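The Priory at Clillov
November 28, 2023

The ruined priory stands on the north bank of the Pan, a short walk below the present village of Clillov. Only the east wall of the church and parts of two cloister ranges remain above ground. The nave was never finished, and its intended length is known from footings traced in dry summers. 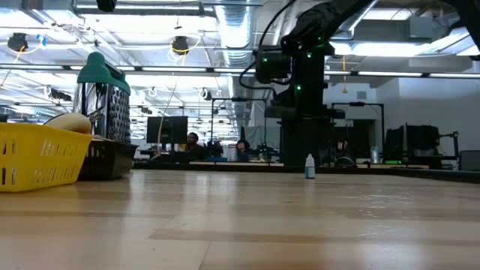
After the closure of the house, the stone was sold for farm buildings at Plukton, where carved fragments may still be found in the barn walls. Kwan-ho Choi recorded 354 of these in his survey of the parish. The site is reached by the field path from Hollalel and is open until the end of September each year.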